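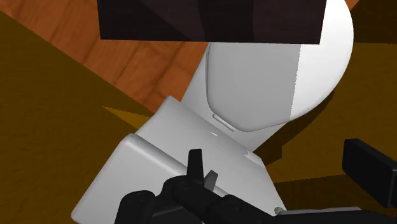
How long does it take to redo a small bathroom when you live in the house and do most of it yourself?

Plan on a season. I'd told everyone two weekends, and I was still brushing my teeth at the kitchen sink in November.

I bought my place in Tokville for the porch, if I'm being truthful, and I barely looked at the bathroom. It was five feet by eight, with a tub the color of canned salmon and a door that hit the sink if you opened it with any enthusiasm. I figured I'd live with it. I lived with it for six years! Then one morning a chunk of grout came off under my heel in the shower, and behind it the wall felt like wet cereal, and that was the end of living with it.

So I took a week off work and bought a pry bar. Demolition is wonderful, by the way. I recommend it to anybody who's had a long year. I wore my old ski goggles and played the radio loud and filled the back of a borrowed pickup with tile, and by dinnertime I had a room made of studs and a very high opinion of myself.

The trouble started with the floor. Somebody long before me had laid vinyl over vinyl over a layer of something black and gummy, and once I'd had that black stuff tested (clean, thank goodness) and scraped it up, I found the boards had gone soft near the drain. I called a plumber. The plumber lay down on my hallway carpet with a flashlight and was quiet for a long time, and I have learned to dread a quiet plumber. The estimate for new drain work came to $487, and I said yes on the spot because I'd been expecting a number with a comma in it.

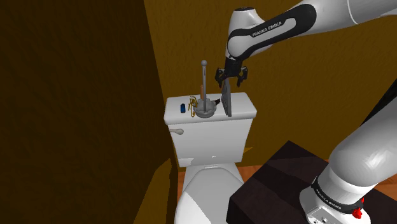

Tokville, Friday, October 18, 2019

I'm writing this part from the bedroom with a heating pad on my back, because today was delivery day. The new vanity came from a shop over in Vukia, a nice little place with a bell on the door, and it came in a box that two of us could hardly get up the stairs. It's 36 inches wide. I measured that wall so many times, and I still held my breath when we slid it in. It fits! There's just enough room left over for a skinny wastebasket, and I've already picked one out.

The paint is another story. I'd fallen hard for a color called Amell, a soft gray-green that looked like a foggy pond on the card. On my wall, under my light bulb, it looked like toothpaste. I tried it by the window, I tried it by the door, I tried it at night with a glass of wine. Toothpaste. My sister came by and voted for toothpaste too. I've gone back for a warmer one and I'm keeping the Amell for the inside of the linen closet, where it can be as minty as it likes.

People keep asking what I'd do differently, so let me give it a try. I'd order the tile first, before I touched a single thing, because mine took weeks and I showered at the gym the whole time (I have never been so fit). I'd shut off the water and then go check that I'd shut off the water. I'd buy the good caulk. I'd put a fan in that's stronger than the one the store told me was plenty, and I'd run the wire for it while the wall was open, which I did not do, so now there's a patch by the ceiling that I look at every single time I'm in there.

And I'd spend more on the shower valve and a whole lot less on the mirror. I had a fancy lighted one in my cart for $127, and I ended up hanging the old one from my grandmother's hallway instead. It's a bit spotty around the bottom. I look better in it anyway.

The grout goes in tomorrow. I've got two buckets, a new sponge and a pan of lasagna in the freezer for whoever turns up to help.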